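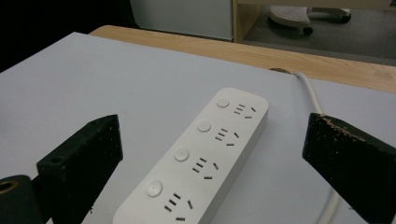 Quatro tomadas, um botão para cada uma.

1/ Boa noite a todos! Prometi em janeiro que voltava ao assunto da conta da luz e cá estou, com chá ao lado e a fatura aberta na mesa. Isto vai ser comprido, que eu não sei contar nada em duas linhas.

2/ Mudámos para a Cornska no inverno e a primeira fatura veio em 80 euros, para uma casa onde quase não se para durante o dia. Fiquei a olhar para aquilo um bom bocado, confesso (e depois fui fazer sopa, que é o que faço quando não percebo uma coisa). 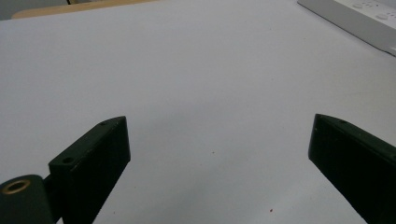
Vale a pena mudar para a tarifa bi-horária?
Depende das horas a que se gasta: cá em casa a máquina da roupa e a da loiça trabalham depois das dez da noite, e aí compensa.

3/ Com a mudança de tarifa e o termoacumulador desligado de dia, baixámos 13 euros logo no primeiro mês. O frigorífico velho é que continua a comer que se farta, coitado, já veio connosco da casa da Guerra.
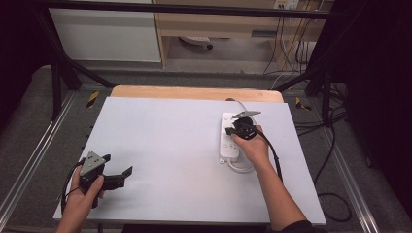

Respondeu-me uma vizinha que na casa dela o maior gasto era o aquecedor a óleo da sala, e que só deu por isso quando apontou o contador todas as noites durante 30 dias.

4/ Gostei tanto da ideia que já comprei um caderninho! Começo hoje, depois do jantar, e trago-vos os números no fim do mês. Se alguém tiver faturas antigas para comparar, mande, que eu leio tudo com gosto.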